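Search this site Enter keywords
Print this page | E-mail this article
Reading time: 3 min

4.2 Self-reported well-being and indoor plants

The claim that a plant near the desk improves mood or attention has been repeated so often that it is now cited as background. We were less sure of it when we began, and the data have not made us any surer. Of the 1,126 employees who returned the March questionnaire at the Widthorpe and Hincombe sites, 532 said that at least one living plant was kept where they worked. Their mean satisfaction score was higher than that of the remaining respondents, and a reader in a hurry could stop there.

We do not think that reader should. Employees at both sites choose whether to bring in a plant, and those who do have usually held the same spot for longer. Long tenure goes with higher satisfaction in almost every survey of this kind. When tenure is added to the model, most of the difference between the two groups goes away, and what is left is too small to separate from noise in the scale itself. Jiang's earlier pilot at Jenon reported a stronger effect, but it had no measure of tenure and asked about plants and mood on the same page, in that order.

There is also the matter of what counts as a plant at work. The questionnaire did not ask about size, species, or distance from the respondent. A cactus on a filing cabinet and a full, leafy specimen of the kind in Figure 3 were both recorded as "yes."

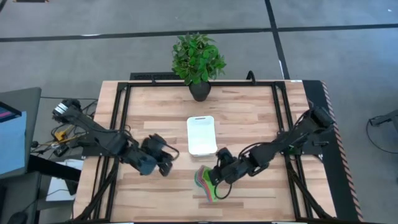
Figure 3. Potted plant with dense green foliage near the far edge of a wooden work surface.

If foliage acts on people through the eye, as the restoration account says it does, these cases should not be expected to act alike. Lumping them together may hide a real effect of the larger plants. It may just as easily lend the small ones credit they have not earned. We cannot tell which from the present data, and we doubt that the studies reviewed in Section 2 could tell either, given how few of them describe the plants at all.

Olivares has argued that the question could be settled by assigning plants at random. We agree in part. Random assignment would deal with tenure, but it would not keep people from knowing that they had been given something, and a gift of any sort tends to raise scores for a few weeks. The Ocampo trial gave its comparison group nothing, so its result is open to this reading. A fairer test would offer the comparison group some other object of similar cost and follow both groups well past the first month.

Share | Print | E-mail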